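Kultik Releases Tedidska 2, Grasp Planning Software for Soft Packaging

FLIRNSTEAD, January 27, 2021 - Kultik today released the second version of Tedidska, its software for planning grasps on thin and flexible packages. The new planner chooses finger position and closing force together - before, these were two separate steps. 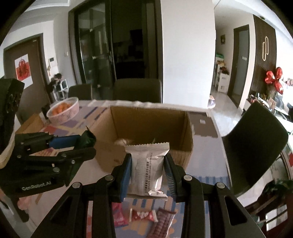
"Foil is difficult for perception, it reflects everything," said Ah-rin Yeo, head of planning at Kultik. The release includes 248 package models and runs at 50 planning cycles per second. Existing customers receive the update free until July.

Press contact: Catinca Vlad, Kultik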